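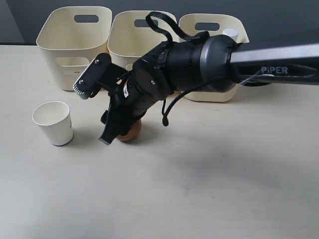

Can you drop cable and still get local channels? With an antenna you can, and in most towns you don't need a box or a monthly bill to do it.

That's the short version from Shona Hapeta, who has put up TV antennas for 9 years and talked to me between two jobs, phone buzzing the whole time. Notes typed up fast, sorry.

First thing I asked, indoor or outdoor. "Depends where the towers are," she said. "People buy the flat one, stick it behind the TV, get four channels and give up. Move it to a window first. Then scan again. They never scan again!"

She means the channel scan in the TV menu. Has to be redone every time the antenna moves. I didn't know that, I had mine on the bookshelf since spring and scanned once.

Distance next. Her own house is 60 miles from the nearest big transmitter, hill in between. She runs a Basteck on the roof, no amplifier. "Everybody wants the amplifier. If the signal coming in is junk you get louder junk." She'll add one for long cable runs, or when the line is split to 2 sets or more.

What about the number on the package, the miles? She laughed. "Best case, flat ground, nothing in the way. I don't read it anymore."

Recording was my big worry, I'm a ballgame person and I miss the first half a lot. Shona uses a Sirholm recorder with 2 tuners, so she can tape one show and watch another. No subscription on hers. The guide is plain and sometimes teh start times are off, so she pads every recording at the end. "Overtime. You learn after the first one."

And what do you lose? Most of the cable sports, she said right away. Some of the news networks. Her neighbor Dagim went back to cable after one season for exactly that, and she doesn't blame him. "If you watch it every night, pay for it."

Weather? Heavy wind yes, if the mast is loose. Rain hardly ever bothers hers. Trees in full leaf are worse, she gets calls every summer and then it clears up by itself when the leafs drop.

Her next customer was calling by then. Last thing she said, already walking to the van: "Check the cable ends before you buy anything new."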